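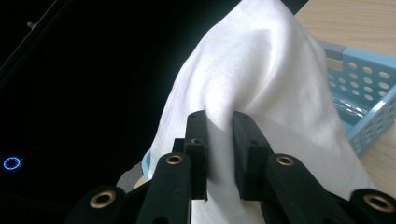 Tela blanca, con sus pliegues.

Querida Maeve: mayo ha sido un mes generoso en el taller de costura de Closta, y le escribo con mucho gusto. Ya son 37 las personas inscritas, y de los 2561 euros concedidos llevamos gastados 2116, casi todo en hilo, forros y las clases de Ottó Dobos – que siempre se queda un rato más.
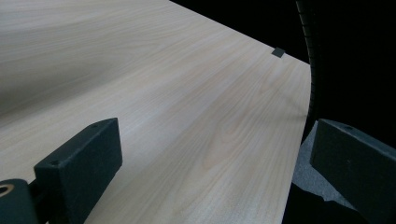
Superficie clara, con la veta a la vista.

Nos falta cerrar con Kirham las 2 sesiones de arreglos de junio. Le contaré en cuanto sepamos algo.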